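Table and Worktop Inspection Checklist – Gill Building, Ground Floor
Annual round, June. Inspector: Yvette Beaulieu. To be read with the Bomdale furniture register. 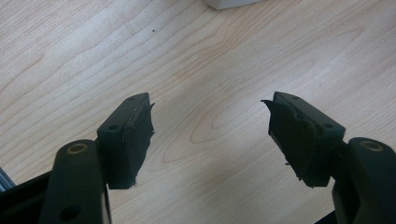 Scope of this round is limited to freestanding tables with light-coloured wooden tops. Fixed benches and the kitchen counters are on the Grasik sheet and were not looked at. Tops are to be checked bare, or as near bare as the users of the room will allow, in daylight from one side if possible. A strongly figured top is harder to read than a plain one: where the grain runs in long curved ovals across the middle of the board, a fine scratch lying along the lines is easily missed, and the brighter patches where light falls on the finish can hide dulling. A single small dark speck on otherwise clean wood, as on this table towards the upper left, is to be entered under 1.4 and tested before it is called damage.

Ratings: A – acceptable. M – monitor, look again next round. R – repair. W – withdraw from use the same day.

SECTION 1 – TOP SURFACE

1.1 Finish continuous, no bare or raised areas
Rating: A
Comment: Slightly uneven sheen when viewed low from the window side. Feels even to the hand. No action.

1.2 Scratches, dents, cuts
Rating: M
Comment: Two light scratches near the short edge, neither through the finish. Both were on last year's sheet and neither has lengthened. Do not sand locally. Local sanding on the Sasomholm tables left pale rings and the whole top then had to be refinished.

1.3 Heat marks and rings
Rating: A
Comment: None found. Mats are supplied and are to stay in the room. Three of them had migrated to the corridor shelf and have been put back.

1.4 Specks, spots, residue
Rating: see comment
Comment: Lift with a dry cloth first. If it stays, use a cloth dampened with plain water and wait for the surface to dry before looking again. If it still stays, run a fingernail over it. Flush with the surface: enter as stain, rating M. Below the surface: enter as pit, rating R. Proud of the surface: enter as residue and pass to cleaning. No scrapers, no abrasive pads.

1.5 Items left on the top
Rating: A
Comment: Small items may stay if they can be lifted with one hand. Slide nothing. Anything with a hard base is to be lifted and the area under it checked, as the worst marks on last year's sheet were all beneath objects that had been inspected around.

SECTION 2 – EDGES AND CORNERS

2.1 Edges free of splinters
Rating: A
Comment: Checked with a cotton cloth drawn along all four sides. No snags.

2.2 Corners sound
Rating: M
Comment: One corner has a compressed spot at hip height, probably from the door. Door stop to be moved outwards. This is the second request – the first was closed without any work being done.

2.3 Underside of edge
Rating: A
Comment: One patch of old adhesive tape removed. No chewing gum.

SECTION 3 – FRAME AND LEGS

3.1 Top firmly fixed to frame
Rating: A
Comment: Fixings are at hand tightness plus a quarter turn. Do not go further. Over-tightened fixings stop the top moving with the seasons and can split it.

3.2 Legs vertical and secure
Rating: R
Comment: Rear left leg loose at the upper joint. Tightened on site, but the play came back under side load. Table may stay in use for light work until the joint is remade. Nobody is to sit on it.

3.3 Level and rocking
Rating: A
Comment: Stable on all four feet after adjusting one foot. The floor falls slightly towards the drain, so any table moved from its position has to be levelled again.

3.4 Foot pads
Rating: R
Comment: One pad missing. Pads are in the second drawer in the store, in the bag marked Gill. The ones marked Grasik are too thick.

SECTION 4 – POSITION AND CLEARANCE

4.1 Clear passage on the door side
Requirement: 990 mm minimum
Rating: A
Comment: Measured at 1,000 mm with the chairs pushed in. With a chair drawn out it fails. Chairs on the door side are to be stored against the wall when not in use, and this should be added to the room notice.

4.2 Distance from table to opposite wall
Rating: A
Comment: 3,300 mm, unchanged.

4.3 Cables
Rating: M
Comment: No cables cross the passage. One extension lead coiled under the table, plugged in. Unplugged and hung up. An extension lead must not be used while coiled.

4.4 Lighting on the work surface
Rating: A
Comment: Adequate. Some glare on the finish in the afternoon with the blind up. Blind cord is frayed – reported separately.

SECTION 5 – RECORDS

5.1 Register number present and legible
Rating: R
Comment: Label under the top reads 13 but the last stroke is worn. Replace with an engraved tag. Paper labels are no longer accepted on the Bomdale register.

5.2 Previous actions closed
Rating: M
Comment: Door stop outstanding, see 2.2. Mats closed. Refinishing quote not required this year.

ACTIONS ARISING
Remake rear left leg joint (3.2) – workshop, before the room is next booked for a full day.
Fit missing foot pad (3.4) – same visit.
Move door stop (2.2) – building services, second request.
Replace register label (5.1) – Y. Beaulieu.
Amend room notice (4.1) – Y. Beaulieu.

Items rated M are carried forward to the next sheet with their comments copied in full. Do not write "as before".

Signed: Yvette Beaulieu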